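The slow return of the village shop

When the last shop in Falluvmont closed in April, people had to drive 47 minutes there and back for a pint of milk. The bus had already gone. For those without a car, shopping meant asking a neighbour or waiting for a delivery slot.

Godfrey Mwaipopo had run a hardware counter in Espinoza for most of his working life and had no plans to sell food. He took on the lease because the building was cheap and came with a flat upstairs.

"I thought I would do paint and screws," he says. "The first person through the door asked for eggs. So did the second."

He now stocks 300 lines, most of them tins, bread, cleaning products and pet food. Fresh fruit comes in three mornings a week from a wholesaler in Fesent. Prices are a little higher than in the supermarket, and he does not pretend otherwise – a small order costs more to bring up the hill.

The first full month's takings left him 3408 pounds after stock, from which he paid the rent and the electricity. He drew no wage.

Layout has taken up more of his time than he expected. Heavy goods started at the top and were moved down after a customer complained. Sweets are by the till, where his father always kept them.

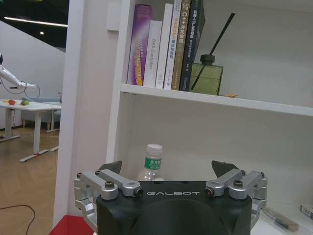

A gripper marked "GALBOT", with a shelf behind.

Opening hours are still being settled. Mwaipopo closes for lunch, which older customers like and younger ones do not. He will try staying open through the winter and look at the till rolls in spring.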